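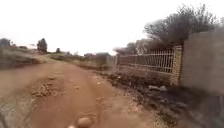 Right, ticket 553, the one about the booking page losing people's walk dates. I've had a proper go at it this evening and I'm writing it all down while it's fresh, so bear with me if it rambles. Zübeyde Uysal rang at teatime to say she'd put her name down for the Sesham ridge walk in August and the confirmation email came back with July on it. Same thing happened to Takeshi the week before, only he didn't mention it until he'd already told his sister the wrong month (sorry, Takeshi!). The walk page itself loads fine, so I don't think it's the page. It's something between the form and the email.

What I tried first: cleared the cache, logged out, logged back in, made a pretend booking under my own name. August in, July out. Tried again on my phone. Same. Tried the Aitken walk instead of Sesham and got the right month, which threw me completely, and I went off and made some toast.

Update, 8.40pm. Duygu Bozkurt had a look from her end and spotted that the Sesham walk was copied over from last year's listing and the Aitken one was typed in new. So I've been through all the copied ones – there are 6 – and every single one sends out the wrong month. The new ones are all fine. I do feel a bit daft, I was the one who copied them.

I changed the date on the Sesham listing by hand, pressed save, and it looked right on screen. Booked again. July! Tore my hair out a bit. Then I noticed there's a second date box, tucked under "More options", called "Reminder date", and the email takes its month from that one. Why it does that I couldn't tell you. I've written to Onmont to ask, and their auto-reply says my message is number 188 in the queue, so I'm not holding my breath.

Update, 9.15pm. Changed both boxes on Sesham, booked again as myself, got August. Hooray! Did the other five the same way and sent a test from each. All good. I've deleted my pretend bookings, but if you see a stray one from me with "testing testing" in the notes, please just bin it.

Still to do:
Email everyone who got the wrong month. Hüsnü Kocabaş has the list and says he can do it tomorrow morning.
Ask Onmont if the second box can be hidden.
Yavuz, could you check the members' newsletter? I think it pulls from the same place but I haven't got the login.

Leaving this open until Onmont get back to me.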